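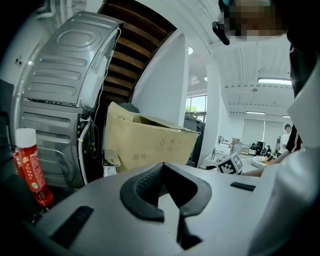 1. Introduction

Our project is about the space under a staircase. Many houses in our town have such a space, and in most of them it is filled with things which have no other place. We wanted to know how a small laundry and storage corner under the stairs can be planned so that a person can reach everything without moving other things first.

The group had four members: Solomiia Hutsuliak, Mirjam Vandenberghe, Manuela Sala and Arsen Zakharchenko. The work was done in July as part of the course Home and Interior Planning.

2. The place

We studied one corner in a rented house on Sugden Street. The stairs have dark brown treads with white stringers, and the wall next to them is white and follows the slope. Under the stairs there is a large metal appliance with ribbed panels. Thin white cables hang along its edge and go down to the floor, and a thicker white hose curves down behind it. Cans and bottles are kept on the low side, in front of the metal, and a cardboard box stands open near them.

The three tenants told us that they use the corner every day, but they do not like it. The most common complaint was the cables. One tenant also said that she never remembers what is in the boxes.

3. Method

First we measured the corner with a tape. Arsen made the drawing at a scale of 1:50. Then we asked the tenants to keep a short list for two weeks and to write down each time they had to move one thing to get another. Mirjam collected the lists and put them in a table. Two pages were lost, so the table is not complete for the second week.

4. Results

The lowest part of the slope is good only for flat or short things. Spray cans and bottles fit well there, but they should stand in a tray, so that a person can pull them out together. Open boxes were the main problem in the lists. Their flaps take space and people put new things on top.

We propose the following changes:
Fix the cables to the wall with clips, 50 cm apart.
Keep the space behind the appliance free, so the hose is not pressed.
Replace the cardboard boxes with closed boxes that have a label on the front side.
Put one narrow shelf under the higher treads – not deeper than 393 mm.

Our budget limit was 100 euros. Clips, tray and labels are cheap, and the shelf takes the largest part of the money.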